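Section 4: Preparing the Patch Cables and the Parts Bin

This section explains how to check the short network cables of the Dokik kit and how to put them away in the open-front bin. Please read all the steps one time before you start. The work takes some minutes for each bag of cables and no special tool is required.

4.1 What you need

Two tables of the same height, or one large table
One open-front plastic bin for each cable color
The short patch cables
Zip bags or jars with lid for small pieces
The Falel label sheet (part 266)
A soft dry cloth

4.2 Preparing the table

1. Push the two tables together until the edges touch along the full length. Look at the joint from the side. If one top is higher, turn the feet of the lower table until both are level.

2. Wipe the tops with the dry cloth. Do not use alcohol on the painted type of table, the surface can become sticky.

3. Move all small parts to the back, near the wall. Containers, jars and bags must be closed before you move them. Beads and similar pieces roll easily and are difficult to find on the floor.

4. Place the bin in the middle, with the open front on the side you prefer to reach from. It is allowed to stand over the joint between the tables if it stands flat.

NOTE: The bin has a sloped front. Do not fill it higher than the lowest point of this slope.

4.3 Checking a cable

1. Take one cable and hold it by the two ends. Lift it from the table and let the middle hang a little. Do not pull it straight with force.

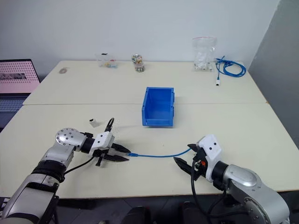 2. Look along the cable for sharp bends, cuts or flat places. A soft curve is normal, especially if the cable was stored in a coil. A sharp bend which stays after you let it hang for one minute is not normal, and this cable must go in the reject bag.

3. Turn each plug and look at the small plastic latch. Press it one time with the finger. It must come back by itself.

4. Look in the front of the plug. The metal contacts must be at the same height. If one contact is lower than the others, reject the cable.

CAUTION: Never hold the cable by the latch. The latch breaks easily and cannot be repaired.

5. Put down one end and keep the other end in the hand, close to the plug. In this position the cable is ready to be coiled or laid in the bin.
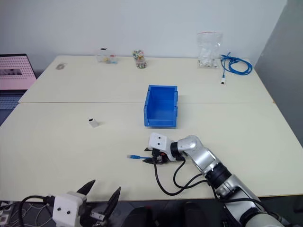
Figure 4-2. Cable end held behind the plug, empty bin at the center of the table.

4.4 Placing the cables in the bin

1. Make a loose coil, as wide as your palm. Two or three turns are enough for the short cable. Do not wind it around the fingers tightly.

2. Put the coil in the bin with both plugs toward the open front. So you can take one cable later without disturbing the others.

3. Put only one color in one bin. If you use the MacLeish color table, blue is for desk connections and gray is for the cabinet.

4. Adapters and other loose connectors do not go together with the cables. Keep them on the left side of the table during the work, and pack them in a zip bag at the end.

5. When the bin is full, stick the label on the back wall and write the length and the date of the check. The back wall is better than the front, which is touched often.

NOTE: The Malero bin, size 615, can be stacked only when the one under it is not overfilled. If the upper bin moves when you touch it, take out some cables.

4.5 Storage

Store the bins in a dry place and away from direct sun. The blue plastic becomes pale after a long time at the window, but this has no effect on the use. Do not put heavy things on the coils.

The latch is tested by the supplier for more than 2000 insertions. For cables which are used every day we recommend to repeat the check of 4.3 every year in August, when most offices are quiet.

If a bag contains more than 2 rejected cables, keep the complete bag closed and write to Alasdair Rennie at the parts desk. Please include the number printed on the bag. Do not send the cables back before you receive an answer.

Continue with Section 5, Connecting the Desk Outlets.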